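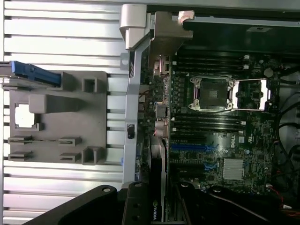

Guvora hand-guiding kit: my review after 3 weeks

I bought the Guvora kit to teach our little arm to take old desktops apart. You get a grip handle that clamps on behind the wrist, a foot pedal, and a tablet app that records whatever you do. Mine was $900 from Zuvness, with the short pedal cable (get the long one).

The idea is simple enough. Press the pedal, the joints go soft, and you drag the arm through the job by hand. Let go and it stiffens up again. I had my first recording saved before lunch, and that was with me skipping most of the manual!

Graphics cards are what I really wanted it for. Lining up the two black fingers on either side of an NVIDIA card standing in a Dell board is lovely with the handle. You can feel when you're square to the slot, and small nudges of the wrist come through nicely. I never got that from the Hijazi joystick I had before, where every little correction turned into a big swoop - and there's not much room for swooping between a chipset heatsink and a bundle of cables.

Now the grumbles. The pull itself is harder to teach than the approach. When I lean on the handle to rock a card, my own weight ends up in the recording, so the playback comes out jerky. Turning the smoothing down to 2 helped a lot, and so did using two hands. The handle also sticks out far enough to bump a tall case, so plan your way in before you hit the pedal.

The app is fine. Trimming a recording is quick, renaming one is weirdly buried, and it logged me out twice in the middle of a session (grr). You can switch to remote mode and drive from the tablet, but there's enough lag that I only use it for backing the arm out.

I also tried the Iltanier handle at a friend's shop. Nicer rubber, softer pedal, but you can't trim anything without starting over, and I make way too many mistakes for that.

Would I buy it again? Yep, with the long cable. Four stars from me, and I'd add the fifth if they'd fix the logouts.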